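Workshop notebook, Rarkton bench, room 202
Wednesday, September 2, 2026

Spent the morning on the blocks again. The claim I was handed is that the Grendska paint gives a color you can match from one batch to the next, and that any difference people see between blocks comes down to the light. I have heard this about every paint we have bought. I don't believe it yet, and I don't think one morning at the bench settles it either way.

Put out three cubes on the pale top, well apart so they don't throw color on each other. The big blue one, the smaller blue one and the little red one.

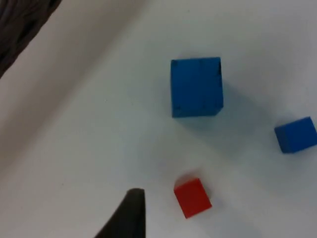 Big blue, small blue, small red. The two blues are not the same blue.

I'd like somebody to tell me how light alone does that. The big cube leans a bit toward teal and looks flat and matte. The small one is deeper and stronger, closer to royal blue on its bright face. They are turned differently, fine, and a turned face picks up the light differently, fine. But I put the question to the big cube's broad top face, which is quite even all over, and it still reads greener to me than the small one does. If the paint card says these are one color, the card is wrong or the labels got swapped.

I can't rule out the label swap. The tins were moved in February and the sheet that went with them has two lines crossed out and no initials. So before anyone writes "batch drift" in the Nassar folder, please check which tin went on which cube. I was tempted to write it there myself.

Small stuff on the big cube: a short black mark near the top right corner, on the narrow side, and a darker blue patch in one corner of the top face. Could be scuffs, could be thin paint with something showing through. I don't know and I'm not going to guess from looking. The last person to guess wrote "cured defect" on the sheet and we lost two days to it.

Second complaint, the shadows. The shadow off the big cube is wide and soft, and right beside the block it goes blue-gray. I have been told to ignore that. I won't, because the match is done by eye on this same surface, and if the surface is borrowing color from the block then what exactly are we matching against? Zutside's instruction sheet says "use a neutral ground" and leaves it there. Neutral according to whom.

So I looked at the ground by itself, over toward the dark brown ribbed thing on the right.

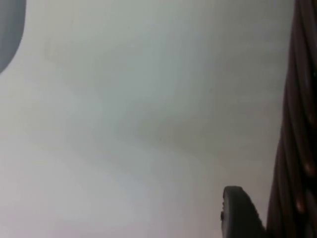 The ground is not neutral

Light warm gray at the left. Cooler through the upper middle, with some green and blue in it. Olive toward the brown ribs, and a muted pink along the near edge. One supposedly plain surface and I can name four grays on it without trying hard. Some of that may be the camera, which is soft this close and makes a mess of slow color changes. I'd want to see it by eye, from a standing height, before I swear to the pink.

A few dark specks too, tiny. Dust or marks in the surface, take your pick. I didn't wipe it first, so that one is on me.

What I think I know after this:
The two blues look different to me. Cause open.
The bench top is a poor thing to judge color on.
The Zutside sheet is too vague to follow.

What I don't know: whether the Grendska paint is any good. Nothing I did today tests that. If it gets quoted as a pass or a fail I will be annoyed.

To do
Find out which tin went on which cube.
Cut 5 gray cards from the same sheet and use one under each block, same card side up every time.
Wipe the top before starting.
Swap the two blue cubes end for end and look again. If the teal stays with the big cube, that's the paint or the tin. If it stays with the spot on the bench, I owe the paint an apology.
Ask for the red to be done over in roughly the same thickness as the blues. Only one red so far, so there is nothing to compare it with and I've left it out of the notes.

Cards are on order through the Rarkton account. Leave the lamp where it is until then, please.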